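I spent most of the evening on the coin question again, and I think the Kanley chronology has a problem. It puts the revolt at Fondanine in the second year of the reign, mainly on the strength of one hoard. The hoard closes with issues of that year, so the argument goes that it was buried when the troops mutinied.

A closing date only gives the earliest point at which the coins went into the ground. The later issues of this reign were small and reached the frontier slowly, so a hoard buried two years afterward could look exactly the same.
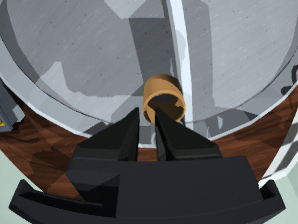 The milestones are more useful. Of the 21 I have been able to check in print, 2 have the emperor's name cut away, and both stand on the road south of the fort. Kanley treats them as damage from plowing. Llewellyn, who published the better drawings, shows clean chisel marks confined to a single line of text. Plows do not do that.

We use cookies to remember your preferences. By continuing to read this site you accept their use.

If the name was removed on purpose, the garrison had changed sides after the stones were set up. The titles on both stones belong to the third year at the earliest – the consulship is counted – and the revolt has to move with them.

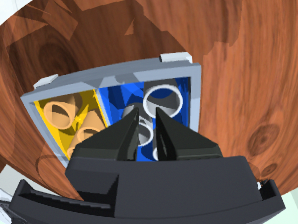

There is one objection I can't answer yet. The Kollo papyrus lists pay for 300 men under the old emperor's name, and its month falls late in that same third year. Either the clerk was working from an old form or the unit was stationed somewhere else. The edition gives no photograph of the first line, where the place name should be. I have requested a scan and will post the reading when it arrives.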